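ライブ盤を飛ばさないでほしい

好きなバンドができて、さて次はどれを聴こうかという話になると、たいていの人がライブ盤を後回しにします。スタジオ盤を全部そろえてから、余裕があったらね、と。気持ちはわかるんです。私も若いころはそうでしたし、お小遣いで買うなら新しい曲が入っているほうを選びますよね。でも、この歳になって棚を眺めてみると、くり返し針を落としているのはライブ盤ばかりなんです。

たとえばヘタルというバンドの『ダルトステッド』。同じ名前の小さなホールで録られた二枚組で、お客さんは1262人だったとライナーに書いてあります。歌のアラバ・アコルゴは、この日どう聴いても喉の調子がよくありません。三曲目の高いところなんて、声がかすれて、一瞬消えてしまう。そこで客席から、歌うというより支えるような声がふわっと上がってくるんですね。私はここが好きで好きで、もう20年以上、同じところで手が止まります(台所で聴いていて鍋を焦がしたこともあります)。
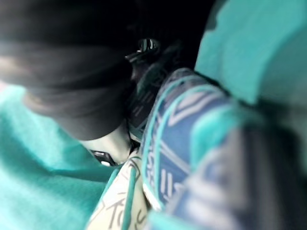
スタジオ盤のヘタルも、もちろん悪くはないんですよ。ヴァレッティ・スタジオで録った三枚目など、どの音もきちんと磨かれていて、アルセン・トカチュクのギターも一音たりともよれません。ただ、あまりにつるりとしていて、こちらの手がかりがないというか。私がライブ盤に求めているのは、あの青緑色の布のような手ざわりなんです。やわらかくて少し毛羽立っていて、ゆるい折り目やしわがあって、明るいところと影になったところで色の深さが違う。アイロンをかけてしまったら、影のほうの深い色はなくなってしまうでしょう。アラバのかすれ声も、曲の合間にトカチュクがぼそぼそと調弦している時間も、私にとってはそういうしわなのです。

近ごろはライブ盤と言いながら、あとから歌を録り直したり、拍手を足したりしたものも多いと聞きます。2000年に出たロマニュクのライブ盤もずいぶん手が入っているそうで、たしかにきれいなのですが、どの曲の終わりにも同じような歓声が同じ長さで湧くので、聴いているうちにだんだん寂しくなってきます。直したくなる演奏家の気持ちを責めるつもりはありません。自分の失敗が何十年も残るなんて、私だったら耐えられませんもの。それでも、できれば一か所か二か所、危なっかしいところを残しておいてもらえないものかと、聴くだけの身は勝手なことを思うわけです。

ヘタルを初めて聴く方には、ベスト盤よりも先に『ダルトステッド』の一枚目の裏をすすめています。長い曲が二つだけで、最初の五分ほどは何も起こらないように聞こえるかもしれませんが、どうかお茶でもいれて、そのままかけておいてください。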